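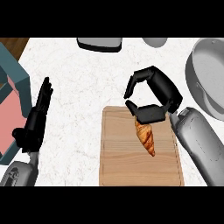

Do stone countertops need to be sealed every year, the way the stores tell you?

For most kitchens we looked at, once every few years seemed to be enough, and a few owners had never done it and had no complaints.

Home Materials > Student Work
3 min read

I picked this topic because my aunt pays for a yearly sealing visit and I wanted to know what she was getting. The leaflet she was given, from a company called Prandura, says untreated marble will "drink" any spill in seconds. It doesn't say what kind of marble, what kind of spill, or who checked. I have read it many times now and I still can't find a single test behind it.

So I ran my own, on offcuts from a stone yard. I put coffee, olive oil, lemon juice and red wine on sealed and unsealed pieces and left each one for 30 minutes before wiping. The sealers were Lukus and Skililar, both sold as one-year products.

Oil was the clearest case. It left a dark spot on the bare marble and very little on either sealed piece. Coffee and wine were harder to call. Ruxandra Lazăr, who graded the spots without knowing which piece was which, gave the bare stone and the Lukus piece the same score for coffee. I would not build a sales pitch on that.

Lemon juice did the same damage everywhere. It dulled the polish, because acid eats the surface of the stone and a sealer soaks in below it. The leaflet lets you believe a sealed top is safe from lemons. Mine weren't.

I also tried the water drop test, where you wait to see if the stone darkens. The bare pieces took up to 3 minutes, which is a long way from "seconds."

There are weak points in this. My offcuts came from one yard and may all be from the same slab. I had 2 sealers, and I applied them myself, maybe badly. I couldn't wait a year to see them wear off, so the yearly schedule itself is still untested. My teacher asked if I had shown it to be false, and I had to say I hadn't. I only think whoever is charging for it should be the one to show it's true.

My aunt has booked again for December.

Related
Is Quartz Really Stain Proof?
Ackah Floor Wax: A Class Test
Grout Colors and Why They Change
What Hard Water Does to a Faucet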